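Toy library adds play kitchen and sushi sets to lending list

12/11/22

The Totley Toy Library has added a play kitchen range to its lending catalogue, the largest single addition to the home corner section since the library moved to its present building. The new stock covers utensil holders, small cabinets, wooden boxes and play food, and is catalogued under 919, the code previously used for tea sets only.

Catalogue manager Jacqueline Boyer said the range was chosen for tabletop use. Many borrowers live in units with no floor space for a full-height play kitchen, and the older stove and sink unit went out only a handful of times last year. The replacement items sit on an ordinary table and can be borrowed separately or together.

The cabinet has a red door with a round tan knob, set in a light wooden frame. The utensil holder is white, with a fork and a spoon moulded on the front, and takes its tools upright with the handles at the top. A light wooden box with round holes in its front panel is listed on its own card.
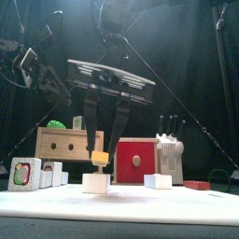 Sushi pieces

The play food component is a set of toy sushi, entered as a separate line so that it can go out without the furniture. Pieces are block-shaped and sized for a small hand. The yellow-topped piece resembles tamago nigiri, with wavy orange-red streaks down the topping and a white speckled base standing in for the rice. The speckling is a useful sorting cue, according to Wing-sze Fu, who prepared the activity card. Children can match by base or by topping, and the card gives instructions for both.

The card also suggests lining the pieces up in a single column before play begins, then moving them one at a time to a plate or tray. Ms Fu said the task suits children working on grip and release, and that the blocks should be picked up by the long sides.
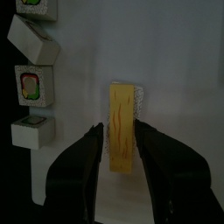 Loans run for 3 weeks, with one renewal if no other member has a booking. Up to 4 items from the new range may be held on one membership. Play food must be wiped down with a damp cloth and dried before return; it is not to be soaked or put through the dishwasher. Missing pieces should be noted on the return slip - replacements are ordered in batches, and an incomplete set stays on the shelf until the next batch arrives.

The purchase was funded from the library's equipment budget, at a total cost of $2,010 including storage tubs and labels. Gumaro Cuautle, who handles bookings, said reservations for December are open to current members at the front desk or by phone. New members need to bring proof of address. Borrowers with the old stove and sink unit still on loan are asked to return it by the due date on their slip, as it will then be withdrawn from the catalogue.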